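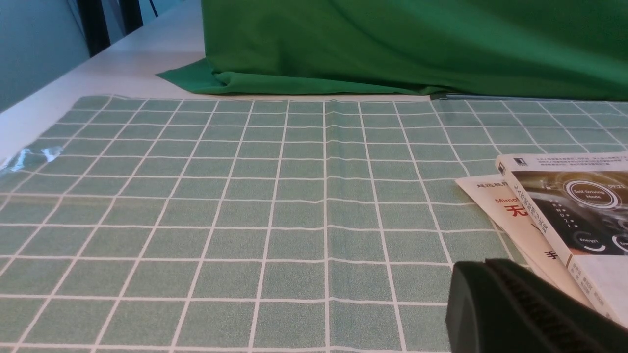 *Fig. 1. Checked cloth on a white table, grid lines running towards the back edge.*

**Unit 4: Cloth, table and backdrop**

Notes for the tabletop still life sessions, Castlow evening course. Revised 24/04/2021.

## 4.1 Choosing a cloth

The cloth takes up more of a tabletop picture than anything placed on it. At a low angle it can fill the lower two-thirds, so choose it first and the objects second.

A plain cloth is easy to work with and hides small mistakes in how it was laid. A checked cloth shows depth. In Fig. 1 the squares at the front are large and nearly rectangular, and those at the back are small and squashed. Anyone looking at it can tell how far back the table goes.

The same lines also show every ripple. Look at the middle of the cloth in Fig. 1, where they bow and wobble, and at the faint fold running forward from the back edge. On a plain cloth of that colour most of this would be hard to see.

Muted colours are best for a first attempt. Sage, grey and oatmeal all sit well under food and crockery. Strong red checks tend to take over.

## 4.2 Laying it

1. Wipe the table and let it dry.
2. Iron the cloth on the back, along the lines and not across them.
3. Lay the far edge first and line it up with the back of the table or with a strip of tape.
4. Smooth towards you with flat hands. Do not pull at the corners, as this bends the grid.
5. Check from the camera position. A crease that looks bad from above may not show, and the other way round.

Leave a strip of bare table behind the cloth if you want a clear border. If you want the cloth to run out of sight, use one at least 20 cm longer than the table is deep.

Folds from the packet are the hardest to remove. A damp tea towel under the iron usually does it.

## 4.3 Shiny things on the cloth

Clear film and plastic sheet catch the light and turn pale or bluish, and they cover the pattern underneath. There is a patch like this near the left side of the cloth in Fig. 1. Small pieces are easy to miss when you are standing over the table, so look along the surface from the side before you start.

## 4.4 The backdrop

The bright green fabric in Fig. 1 hangs in soft vertical folds, with its lower edge resting on the table. Folds like these give gentle shadows. They matter little if the background will stay as it is, but a green that is to be replaced later should be as even as you can get it.

Two more points:

- Check the width. In Fig. 1 the green stops short on the left and the wall and some dark uprights show beyond it. Widen the fabric, move the table or crop.
- Green throws colour forwards. White plates and glass pick it up first. Keep them 43 cm or more from the fabric if the table allows.

## 4.5 Exercise

Use any table and two cloths, one plain and one checked. Place the same three objects on each. Take one picture from low down and one from standing height, so four in all, and write a short paragraph on which cloth helped and where the creases showed.

Hand in by the first session in June, at the Dirkergate room.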